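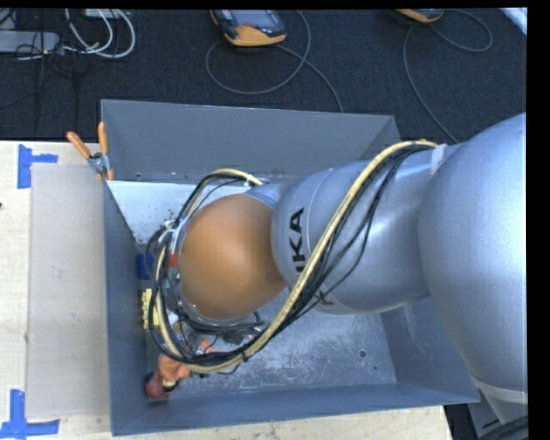 **Metal bin on a wood table, what do you put underneath?**

**bornik_shop:** I have a deep grey metal bin, sloped walls, sitting straight on a light wood table. It gets loaded and emptied all day and I'm worried about the tabletop. Felt pads? Rubber mat? Moving it to the floor is out, we have dark carpet and small parts vanish in it.

**cnyarko:** Rubber mat, 1/8 inch. Felt picks up grit and then you are sanding the table.

**Tesfamariam7:** Disagree. Some black rubber stains light wood. I had a mat down from October on and the outline is still there. Use cork.

**cnyarko:** Cork crumbles under a loaded bin. Put a sheet of hardboard under the rubber if you're worried about stains.

**bornik_shop:** How much would hardboard raise it? I don't want the rim any higher, it's already a reach to get to the bottom.

**mebrat_b:** 1/8 inch, you won't notice. Check the bottom edge of the bin for burrs first. I filed mine in 2 spots and that fixed most of the scratching.

**Tesfamariam7:** Filing is good advice. Still wouldn't use rubber.

**bornik_shop:** Found one burr at a corner. Filed it, and I'm picking up hardboard Wednesday. Will try it without the rubber first.

**cnyarko:** It'll slide.

**mebrat_b:** Screw a strip of wood along the back edge if it does.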